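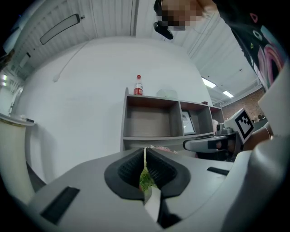 Opinion > Columns > Food and Shopping

News Opinion Columns Letters Archive

Print this article | E-mail to a friend

The Loyalty Card Is Working Hard for Somebody

I have 34 loyalty cards. I know this because my wallet recently gave up at the seam, and I had to lay the contents out on the kitchen table like evidence. One was for a sandwich shop in Arellano where I have eaten once, in a rainstorm. One was for a car wash. I take the bus.

The grocery store cards are the ones that bother me. At the Prinus near my apartment, every item on the shelf now has two prices. There is the price for members, printed large and yellow, and there is the price for people who left the card in their other coat, printed small and black. A jar of pasta sauce can differ by $3 depending on which coat you wore. We used to call the yellow price "the price."

I asked the cashier what happens if I don't want to join. She told me I could join for free. I said I understood that, but what if I didn't want to. She looked at the line behind me, then swiped her own card and gave me the discount, as cashiers do every day of the week and presumably aren't supposed to. I suspect half the town's buying habits are recorded under the name of one tired woman at register 10.

Then there are the points. Forura, across the road, gives points that expire after 60 days. I had been saving mine toward a frying pan. In August I went to collect it and learned that I had been saving toward nothing since spring. The app sent me a little cartoon of a sad coin. I have been turned down for a mortgage with more dignity.

I'm told I should be flattered that these stores want to know me. My Forura account believes I own a cat, on the strength of some tuna, and it has been offering me litter ever since. My mother's butcher knew more than that, and he kept it in his head and asked after my sister.

My proposal is modest. Put one price on the shelf. If a store wants to thank me for coming back, it can keep the second checkout open after five o'clock and stop moving the rice. Brerkier, the little place by the station, has no card at all, and its onions cost the same for everyone. I go there most evenings. They have never once sent me a coin.

Print this article | E-mail to a friend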